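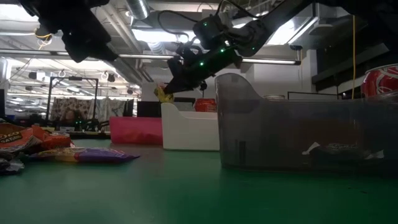
Foro > Robótica > Métodos y resultados

Publicado el 2025-05-23 por Jinlong Cui

Hilo: ¿os creéis lo de Mumora?

jcui: He leído el informe del método Mumora, clasificar snacks en cubetas. Dicen 2.672 agarres intentados y 2.553 correctos. Me suena demasiado bonito. ¿Qué cuentan como correcto, levantar el paquete o soltarlo en su cubeta?

ymin: Soltarlo. Apartado 3.

jcui: El apartado 3 dice «transferido», que no es lo mismo. En la foto el paquetito amarillo está en la pinza, encima de la esquina de la cubeta blanca. Ahí ya podrían dar el agarre por bueno.

prarketti_fan: Eso es buscarle tres pies al gato. Los envoltorios arrugados son difíciles y la tasa es buena.

Shuzhen H.: Difíciles, sí, pero ¿cuántos paquetes distintos? Entrenan con 4.000 demostraciones y no veo por ningún lado que los de prueba sean nuevos. Con los mismos snacks y la misma mesa verde yo no hablaría de generalizar – y ellos hablan.

ymin: En junio sacan los datos. Esperad.

jcui: Espero, pero sin los fallos etiquetados no me sirve.

Temas relacionados
- Clumeck: pinzas y envases blandos
- Ayala, réplica fallida
- Demostraciones: ¿cuántas bastan?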